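Work and Automation, Unit 4 handout
The packing bench at Brunda: who does what once the gripper arrives
Prepared by Ningsih Ismail. Revised 12/22/22

Welcome back, everyone, and thank you for the thoughtful papers on the Leckie case (I've read all of them, some twice, and a few of you will find rather more of my handwriting in the margins than you bargained for!). This unit takes us away from the big factory floor and over to a much smaller workplace, the kind most of you will probably know from your own first jobs.

Brunda makes and packs small household goods, and until last February every item that went out the door was picked up, turned over, looked at and wrapped by one of 12 people. The firm then began working with Wirkulance on a system that learns handling from demonstrations. A worker holds a gripper tool, does the job with it the way she would with her own hands, and the recordings become the material the machine learns from. So before any machine does the work, the people have to do it a good many times over, in a slower and clumsier way than they are used to.

I'd like you to keep hold of that point as you read, as it is easy to slide past. In the first month the bench recorded 2,918 demonstrations. The target was 200 per shift, and you'll want to ask yourselves who set that number, and whether it was counted as production or as something else for purposes of pay. (At Brunda it was counted as something else, and the complaint you have in your reading packet comes out of that.)

A word about paper, too. To people outside the trade, wrapping sheets look like the dull part of the job. To packers they are where the skill lives. A sheet bows and curls, it shifts when you lean on it, and an experienced packer is making small corrections all the time without being able to tell you what they are. When the interviewers from Grisdale asked one woman how she knew where to take hold of a sheet, she laughed and said her thumbs knew, and that she'd have to ask them.
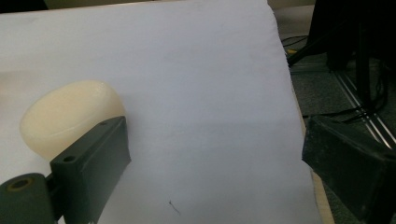
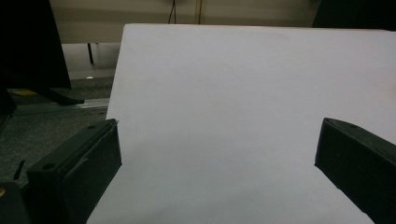 Fig. 4.1 and 4.2. Gripper fingers at work with white sheet material; in 4.1 the left finger is touching a cream-colored rounded object.

Now, what changed for the people? Three threads to follow in the interviews, and please don't feel you must treat them equally.

The first is pace. Several packers said the tool made them feel like beginners again, at an age when they hadn't expected to. One had been packing for most of her working life and was being corrected on her wrist angle by a man of 24.

Next comes ownership. If the machine ends up handling a sheet well, it does so with movements borrowed from particular people. Roughly 51 pages of your packet deal with whether those people are owed anything for it, and I'll confess that I've changed my own mind on this more than once.

Last, talk. The old bench was sociable, with everyone facing each other. Recording needed separate stations, and the conversation went with the old layout. It's a small thing on paper, but it comes up in nearly every interview, so do give it some room.

For next time, read the Grisdale interviews through to the end and bring one page on a task you have done with your hands, describing it closely enough that a stranger could try it. Please do try it on a stranger, or at least a roommate, and bring your notes on where they got stuck.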